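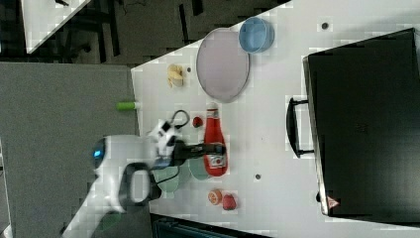
现在的机器人到底能不能帮忙收拾餐桌了？

想问问懂行的朋友。我家开了个小早餐店，就在Tinville那边，地方不大，早上最忙的时候桌上盘子、碗、酱料瓶全堆在一起，我一个人又要煎又要收，真的顾不过来。前阵子刷视频老看到机械臂叠衣服、倒咖啡什么的，看得我心痒痒的，就在想能不能弄一台来，不用它做饭，就把桌上的番茄酱瓶子拿起来放回架子，盘子和碗摞好，吃剩的水果块拨到桶里，这样我就谢天谢地了！

我自己不会编程，最多会照着说明书接线。预算也有限，太贵的就别推荐了，推荐了我也只能看看。另外我老公说这东西还不如买个洗碗机，我们俩为这个已经拌了好几回嘴，所以也想听听大家的实话。

发布于2024年5月2日 浏览312次

Narnia守门人
先说结论：能干一点，但还干不了你要的那种“收拾”。

我在厂里做设备维护，平时跟机械臂打交道比较多，家里也折腾过一台六轴的小臂（二手淘的，别问价钱，我媳妇也在这个站上）。你说的这几样活儿，难度差得很远，我分开讲吧。

番茄酱瓶子算是最好拿的。瓶子立着，形状规矩，两指夹爪从侧面夹住瓶身中间，成功率还不错。麻烦的是周围的东西，瓶子旁边要是紧挨着小碟子，夹爪伸过去很容易先把碟子拱跑。我那台就老干这种事，瓶子是拿起来了，碟子也下地了。还有就是瓶子里剩多少酱，重量不一样，夹的力气也得跟着调，挤出来过一次，满桌子都是，擦了半天。

盘子就难多了。大平盘贴着桌面，边又薄，手指头插不进去。人会用指甲抠一下，或者推到桌边再捏住，机器人要学这一招得教很久。碗稍微好点，夹碗沿就行，但是碗要是搭在盘子边上，歪着的，它就经常看不准。

草莓、橙子片、香蕉块这种软的，我劝你别指望。夹轻了掉，夹重了烂，而且每一块长得都不一样，它学会了这颗草莓不代表会下一颗。

再说速度。我统计过我家那台，从桌上拿一样东西放进筐里，70秒。你早上高峰期等得起吗？你自己一抹布就过去了。

真要试的话，先把桌子的东西固定位置，酱料瓶永远放同一个地方，碟子跟瓶子隔开一巴掌，这样最便宜的臂也能凑合。线也要理好，手腕上那根线别留太长，绕一圈扎住，不然转着转着就勾到杯子了。

小满胀小满
洗碗机+1，听你老公的哈哈哈

鱼丸不要面
楼上那位讲得挺细，不过我觉得有点悲观了。我在Nolte的展厅看过一次演示，桌上摆得乱七八糟的，机械臂照样能一样一样捡，慢是慢，没摔东西。不过工作人员全程站旁边，手一直没离开急停按钮，这个得说清楚。

我的建议是别急着买，先租。我们这边有家叫Huseo的，按天租桌面机械臂，我朋友租过，押金不少，具体你打电话问吧，我怕我记错。租回来先拿家里的餐桌练，用塑料碗塑料盘，千万别一上来就用你店里的瓷盘子！

还有两点想提醒你：
店里有客人，尤其有小孩的，臂伸出来会扫到人，要么装围栏，要么打烊以后再用。
灶台和电烤炉旁边别放，热东西它不认识，黑色的、反光的机器外壳摄像头也容易看花。

打烊以后慢慢收其实挺适合它的，反正你也不着急，让它收它的，你在旁边算账。就是得有人看着，我是不敢让它自己待一晚上的。

提问者补充：谢谢大家，看来高峰期是真指望不上了。我先把酱料瓶的位置固定下来，这个不花钱。租的事等过了这阵子忙的再打电话问问，洗碗机也在看了，我老公现在很得意。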